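How to Clear the Table Everything Lands On

Every home has one. Ours is white-topped, or so I'm told by the bit along the far edge. Set aside 23 minutes and a cup of tea.

1. Leave the cloth till last. You will want to whip it off like a conjuror. Don't. Small things roll into the folds and reappear in the washing machine.

2. Find a shallow box, the flatter the better. A deep one only becomes a second, worse table.

3. Pick up one thing at a time and decide. Food goes to the kitchen. Small boxes get opened before they get binned — I once threw out an unopened packet of Skollano fuses and paid for them twice.

4. Mystery objects go in the shallow box. Write the month on a scrap of paper and drop it in. Anything still unclaimed when the next month is out can leave the house.

5. Take the cloth by its corners, carry it outside and shake it. Fold it in half, then in half again. Put it somewhere that isn't the table.

6. Wipe the top down, let it dry, and guard it until supper.

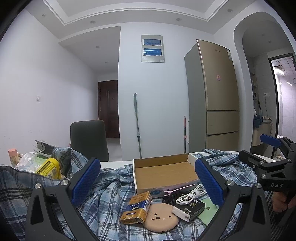 Before step 3: box still empty, cloth still winning.

If your box is full by step 4, get another of the same depth and carry on. Stack them only if you're sure you'll remember what's in the bottom one.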